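Two-arm table cell: left side loses the clear glass, cables fight the wrist

posted by pinchpoint_larry in Home & Shared Shop Builds
08/10/2021

Two arms, one butcher-block table, one shared shop in Bomen, and a task any six-year-old would do for a cookie: put the cups on the shelf, wipe the table, stop. I have been at it since June. 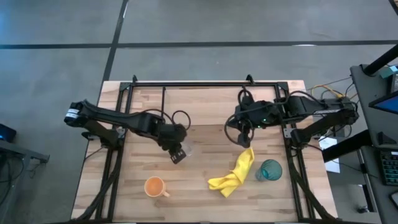
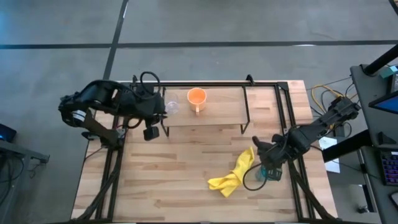 Both arms on the rails, with the mug, the teal one, the clear glass and the yellow cloth. The low shelf is in the second picture only.

The mug is fine. The mug has a handle and a color and generally wants to be found. The clear glass is another matter. My detector gives me a confident box on it maybe when it feels like it, and the rest of the time it boxes a knot in the wood and the left arm goes and squeezes the table. I logged 200 tries at the glass last month and got 33 clean grasps.

Second problem, possibly related, possibly just spite. The wrist cables make a big loop, and on certain reaches the loop gets to the target before the fingers do. I've shortened it once and then the wrist couldn't finish its rotation, so I put the slack back.

What I've tried: more light (worse), less light (also worse, but moodier), retraining with 500 extra pictures of the glass. I'm running the Busine planner, stock settings, and a detector I trained myself, so feel free to blame me for that part.

Do I need a depth camera, or a better table, or another hobby?

torque_and_regret
A depth camera won't save you. The cheap ones look straight through glass and report the tabletop, so you'd be paying for a more expensive way to squeeze the table. I own one. It's in a drawer.

The wood is hurting you. All those strips and seams show through the glass and your detector learned seams. Lay down something plain, one flat color, matte, and retrain on that. Before you retrain, go look at your 500 extra pictures. If they were all shot in one evening with the glass in the same corner, you have one picture, 500 times. Ask me how I know. Mine were 1003.

Also stop grading the glass on its own. Log where the arm went when it missed. If the misses pile up on two or three spots of the table, those are your knots, and you can mask them out tonight without training anything.

On the cable: the length is probably okay, it's the direction it leaves the wrist. Clip it so it runs back along the forearm for a hand's width before it's allowed to loop. You want the slack up near the elbow. Then run the wrist through its full rotation by hand, power off, at both ends of the reach. Do the right arm while you're there. It'll do the same thing to you as soon as you ask it to fold that cloth.

gus_from_the_annex
put tape on the glass

torque_and_regret
I wrote four paragraphs and I hate that he's right. One band of colored tape near the rim will get you grasping by dinner. It's cheating, and the first untaped glass will humble you, but you can debug the rest of the sequence while the real fix trains.

ngata_side_bench
We built nearly the same cell at the Ngata workshop and I'd check the planner before touching anything else. Busine doesn't know your cables exist. We added a fat invisible cylinder around each wrist as a keep-out shape and the arms quit brushing things off the table. The catch is that they also refuse some reaches that would have been perfectly safe, so start small and grow it until the knocking stops.

If you don't feel like drawing shapes, the Prellosach add-on does it from a config file. The manual was translated by someone in a hurry. Page two is the good one.

pinchpoint_larry
Tape is on. Clips are ordered. Went back through the 500 and yes, one evening, one corner, same glass. I'll post again when I have numbers from the plain mat, which my wife would like everyone to know is her good tablecloth.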